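How a school robot club taught an arm to open a drawer

Opening a drawer is easy for you. You put your fingers through the handle, you pull, and the drawer slides out. You have done it so many times that you don't think about it any more.

For a robot it is a hard job. The robot has to find the handle, get its gripper to the right place, hold on tightly enough and then pull in a straight line. If it pulls at an angle, the drawer jams. If it pulls too hard, the drawer comes out of the cupboard altogether.

The robot club at Ndlovu School spent a whole term on this one job. There are 11 children in the club and they meet after lessons in the science room. Their teacher is Hwa-young Jang. The project was called Distura, a word the children made up because they liked the sound of it.

Why use a pretend robot?

The club has one real robot arm. It is small, and only one person can use it at a time. So the children began on the computer, with a simulation.

A simulation is a pretend world that follows rules like the ones in the real world. Things in it can be heavy or light. They can slide, bump and fall. It is a bit like a video game, but the person who makes it can change the rules and then watch what the robot does.

Mistakes in a simulation cost nothing. The pretend arm can crash into the pretend cupboard all afternoon. You press a button and everything goes back to the start.

What the robot has to know

Before writing any code, the children opened a real drawer very slowly and wrote down every step. Their first list had only two steps on it: hold the handle, pull. Then they tried to follow the list exactly as it was written, and it didn't work. It didn't say where the hand should start. It didn't say which way to pull, or when to stop. Their final list had seven steps.

A list of steps like this is called an algorithm. A recipe is an algorithm too.

You can try this at home. Write down how to open a drawer, then ask someone to do only what you have written. Don't help them.

Teaching by trying

Some robots follow a list of steps. Others learn by having lots of goes. The club tried both ways.

In the second way, the computer gives the robot points. Touching the handle earns a few points. Moving the drawer a little earns more, and opening it wide earns the most. The robot tries different movements and keeps the ones that score well. This is called reinforcement learning.

The club let the pretend arm have 300 goes. In the early ones it mostly waved about next to the cupboard. Later it began to reach for the handle, and in the last few it could open the drawer on almost every go. 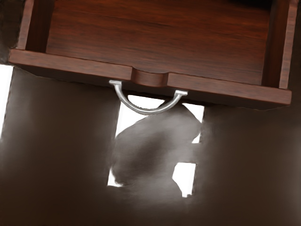 There was one problem with the points. In one version, the arm found out that it could tap the handle again and again and collect the touching points each time. It never opened the drawer at all. The computer had done what the rules told it to do, so the children had to change the rules. Touching the handle now counted only once.

From the screen to the science room

After that the club tried the same movements on the real arm. The first pull missed. The real handle was a little lower than the one in the simulation, and the gripper closed on air.

The children measured the real handle again, put the new number into the computer and ran the practice once more. Engineers have to do this too. A simulation is never exactly the same as the real thing, and the difference is called the reality gap.

On the next try the arm held the handle and the drawer came out halfway. That was as far as the arm could reach, so the club moved the stand back and started again.

Words to know

Algorithm: a list of steps for doing a job.

Gripper: the part of a robot that holds things.

Reality gap: the difference between a simulation and the real world.

Reinforcement learning: learning by trying things and getting points for the ones that work.

Simulation: a pretend world inside a computer.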